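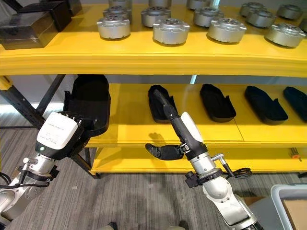

A good storeroom is a quiet one

Interview by Ulla Nordin

Idun Hovland has worked with stock her whole adult life. She began in May, the week after her last school exam, in the paint store at Braren, and now she is responsible for the parts store of Surico in Clalthorpe. We met in the canteen before the early shift finished, and she had brought her own coffee, because she does not like the one from the machine.

I asked first what she looks at when she enters a storeroom she does not know.

"The floor," she said. "If goods are standing on the floor in the morning, it can be a delivery. If they are standing there in the evening, then somebody did not know where to put them. So I ask about the evening."

At Braren there were 2000 places in the store and only one person, a man near his pension, who knew them all. When he was ill, the painters waited. Hovland was given the task to write down what he knew, and it took her the whole winter. She still has the notebook. "He was not happy with me in the beginning. He thought that I was taking his job. After some weeks he corrected my spelling, and then I understood that we were friends."

Heavy things at the height of the hands

Her rules today are few. Heavy parts stay between the knee and the shoulder. Parts of the same kind stand together, with the oldest in front. A label must be readable for a person who forgot the glasses at home, and she tests this herself.

She does not believe very much in the yearly count. In her store they count one shelf each day — always before lunch, when people are still patient. "A yearly count tells you that you lost something. It does not tell you in which month," she said.

About incoming parcels she is more strict. A parcel is opened by the same person who signed for it, and the delivery note is compared before anything goes on a shelf. Once, at an earlier employer, 100 hinges were booked as 1000, and for half a year the buyers believed that they were rich in hinges.

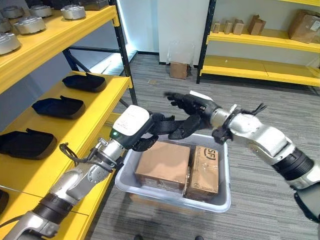 What she would tell a beginner

Hovland trains new colleagues together with Adjoa Kpodo, who came from the office side. In the first 5 days a beginner is not allowed to use the computer, only to walk, carry and ask. Some of them find it old-fashioned.

"They want the scanner at once," Kpodo told me when she joined us at the table. "I wanted it also. But I learned the room with my legs."

Is there something Hovland would like to change? She thought for a long time. She would like more daylight, and a door toward the yard that closes without a kick. She has written to the landlord two times about the door, and she is going to write again on Monday.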